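Tabletop Demonstrations Working Group
Minutes of the meeting held 5/12/22, Lotcombe site, upstairs meeting room
Chair: Issa Nseir
Present: the Lotcombe recording team, two from the Ustbridge modelling group (by phone), one from stores
Apologies: Ustbridge lab manager

1. Minutes of the last meeting

Accepted with one correction. The November minutes said the Trisus set was "finished". It should have read "finished for the first pass", as the second labelling pass hadn't started at that point. Issa to fix the copy on the shared drive.

2. Where we're up to

Issa opened with the good news, and there was plenty of it! The set now stands at 471 accepted demonstrations against the target of 1,000, and the last fortnight was our best so far. The new operators have picked up the two-arm work very quickly and their movements are lovely to watch: smooth, with hardly any of the dithering we had in the early recordings.

Ustbridge asked how many recordings were rejected over the same fortnight. The answer was 32, mostly for the operator stopping partway or the written instruction not matching what was done. Ustbridge said they'd like to keep the partway ones in a separate folder, as they may be useful for teaching the model to recover. Agreed. Stores will find the disk space.

3. Glasses and small items

Long discussion, and a good one. The glasses tasks are the ones everyone wants to talk about, because the model trained on the first batch (code name Han) does well on blocks and plates and then goes vague when it meets anything with thin arms or clear lenses. Ustbridge's view is that it simply hasn't seen enough of them, in enough different positions.

The recording team went through how they lay out the table for this. Clear eyeglasses go in the middle where both arms can get to them, with the sunglasses up on the rear shelf so that the instruction has to say which pair is meant. The cubes, plates, cups and the grey tray stay out as well, so the model learns to pick one thing from a busy table.

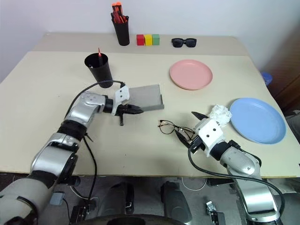

4. Wording of instructions

Ustbridge reported that "put the glasses away" has been used for at least three different finishing spots. They'd like the instruction to name the spot every time: in the tray, on the plate, back on the shelf. Recording team happy with this, and keen to add some plainer, chattier wordings too, the sort of thing a person would say at home ("pop the pen in the other cup").

There was a question about colour words. For cubes, the colour is to be given always. For plates, give the colour whenever there's more than one on the table. Cups are harder when both are black, so use left and right as seen from the robot, or "the one with the single pen" where it applies. Someone asked whether left and right would confuse the labellers. Ustbridge will put a short note at the top of the labelling guide.

5. Moving things between recordings

Issa reminded everyone that objects should be shifted after each accepted recording, even if only by a hand's width, and turned as well. Looking back over one afternoon's work, the tray had sat at the same angle for 10 recordings in a row. No blame attached, it's easy to forget when you're in a good rhythm! Agreed to add a reminder to the operator's screen that must be clicked before the next recording starts.

The tissue is to stay in the mix. It's a favourite with the Ustbridge group because it never takes the same shape twice.

6. Equipment

Gripper finger pads to be checked at the start of each shift and entered in the log. Cables along both arms to be looked over at the same time. Stores has spare pads on the shelf and will order more.

7. Other business

The Ustbridge group would love to visit and have a go at driving the arms themselves. Warmly received. Recording team to suggest a morning.

Actions
Issa: correct November minutes; ask for the reminder to be added to the operator's screen
Recording team: new instruction wordings to Ustbridge; suggest a visit date
Ustbridge: note on left and right for the labelling guide
Stores: disk space for partway recordings; order finger pads

Next meeting to be held at Ustbridge, date to be sent round by email.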